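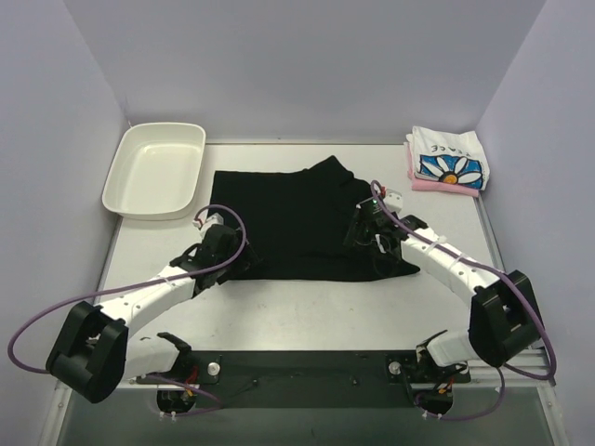 How to run a clothes-folding demo at an open day

Home | Guides | Workshop | Visits | Contact

Last updated: February 25, 2022

We had our first proper open day at Ranano back in October, and I was put in charge of the folding table. Two arms, a pile of clothes, and a doorway full of people who'd come in out of the rain. I learned a lot that day (mostly by getting it wrong first), so I've written down how I set things up now.

1. Sort the clothes the night before. Stick to soft tops, shirts and T-shirts. I tried a padded jacket from the Derkolon shop once and gave up before lunch. Black shows up brilliantly against a white table, so I always have something black in the bag. Lint roller too!

2. Lay out the table. I like a tray in one back corner and the folded things in the other, with the whole middle left clear for whatever you're working on. Visitors can follow it much more easily when the piles stay put.

3. Check the cables with the arms moving. Do this slowly. They need enough slack to reach the far side of the table, but if you leave too much you get big loops wandering about over the clothes. A couple of cable ties usually sorts it.

4. Spread the first garment and let people have a good look before anything starts. I talk for a minute or so about why cloth is such a pain: it sags, it creases, and it never lands the same way twice.
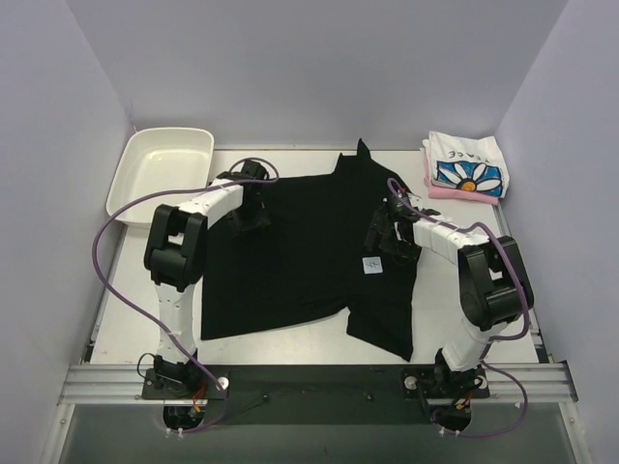
Once the arms are going, I try to shut up for a bit. It's hard! But people like to watch the grippers come in from both sides and work out for themselves which bit of the shirt is being picked up, and the children are usually quicker at it than their parents. I save questions for the gap between garments.

5. Keep each session short. Ours run for 10 minutes, with nine people at a time, and at Huvport we squeezed in a few extra sessions after tea when the queue got long. We had 808 visitors through the building there, and my voice was gone by the end.

6. Have a plan for a bad fold. You'll get one. I stop, shake the thing out by hand, lay it flat and start again, chatting all the while. Everybody who's ever done the ironing is on your side at that point.

7. Put a notice up saying which garments you're using, in case someone wants to bring their own. The Virk open day let visitors hand over their scarves and it took ages to get them all back to the right people.

If your table is near a window, try it out at the same time of day as the event. I didn't the first time, and spent half the morning shuffling a screen around to keep the sun off.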